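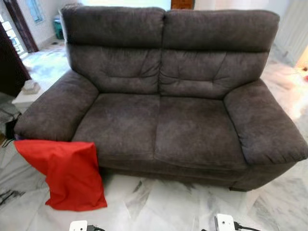
Slide 1. Two-seater sofa, dark grey-brown, suede-like microfibre. Lighter patches on the seats.

Speaker notes - "The sofa nobody wants to clean"
Illey Home Skills Evening, 10/09/2025
Speaker: Anoma Majumder

Leave the slide on while people sit down. Do not start before Afroza has closed the side door, the noise from the corridor is very strong.

Good evening. My name is Anoma and I clean upholstery in Illey and in Lindsay. Thank you to Afroza Bepari for the invitation. In May I spoke about carpets, and after that talk many of you asked me about sofas, so I come back with a sofa.

Ask: who has this kind of fabric at home? Wait for the hands.

Point to the lighter places on the seat cushions. Say: many customers telephone me for marks like these, and they believe it is a stain. Sometimes it is a stain. But very often it is only the nap, the short hairs of the fabric, lying in different directions. When you pass your hand over it, the colour changes. From a photo I cannot tell you which one it is, I must touch it. So the first test costs nothing. Brush the place with a dry hand, one way and then back. If the mark moves, put away your bottles.

(Pass the fabric samples now. Start from the left side, last time the right side kept them.)

Slide stays. The label.
Before any water, look for the label, usually under a seat cushion or below the sofa. W is for water-based cleaner. S is for solvent only. WS is for both. X is for vacuum only, no liquid. If there is no label, test a hidden place and wait until it is fully dry. Here I tell the story of Paloma Escobedo and her S sofa, the short version. She gave me permission. She used a wet sponge on one round spot, and then she had a ring as large as a dinner plate. We worked on it for two visits.

Vacuum.
Soft brush head, low power. Go to the places where the crumbs live: the seam between the two seats, the line where the back meets the seat, and the inner side of the arms. On a sofa with a high padded back, also the stitched line below the headrest, and all the small creases under it. Dust stays in the creases. Open them with two fingers and go slowly.

Wiping, for W or WS.
500 ml of lukewarm water and a few drops of mild soap. White cloth only - a coloured cloth can give its colour to the sofa. Wring it very well. Clean the whole cushion from seam to seam, never one spot in the middle. Then a second cloth with clean water. Dry with the window open, no hairdryer on hot.

When it is dry, the fabric can feel stiff. This frightens people. Take a soft, dry brush and make small circles, then finish with all strokes in one direction. This last step gives back the even colour, and most people forget it.

Headrests and arms.
Hair products and hand cream go here first. Wipe them more often than the seats. Kumudini Selvanayagam asked by email if she may use baby wipes. My answer is no, many leave something sticky behind and the dust comes to it.

If time is short, jump from here to questions.

Padding. Creases in the back are normal in a sofa that is used. You can press and shake the filling a little from both sides with flat hands. Do not hit it with a carpet beater, please.

Questions I expect: pen ink, cat hair, red wine, price. For price, say that it depends on the size and give my card. For ink, ask Anum Khokhar to answer, she is stronger in this than me.

Remind them: handout is on the table near the tea. Samples back in the box before they leave.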